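Why Do We Keep Food in a Refrigerator?

Food spoils when tiny living things called bacteria grow on it. Bacteria grow quickly in warm places and slowly in cold ones. A refrigerator keeps milk, meat and leftovers cold so that they stay safe to eat for longer.
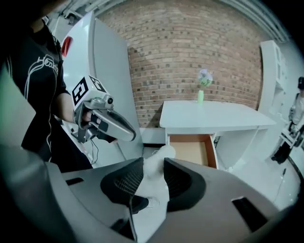
Cold air must stay inside for a refrigerator to do its work. The door helps to keep it there. Many kitchens have a tall white refrigerator like the one behind the person in the black T-shirt, with a door that rises from the floor almost to the top. A soft rubber strip around a refrigerator door seals the gap when it is shut.

Children can help at home. Decide what you want before you open the door, and close it fully afterward. Ask an adult to check any food that smells strange.

Text: Hüsnü Sarıgül, Kurtuluş Children's Learning Center

Related items
How Does Ice Form?
Where Does Milk Come From?
Washing Your Hands Before Meals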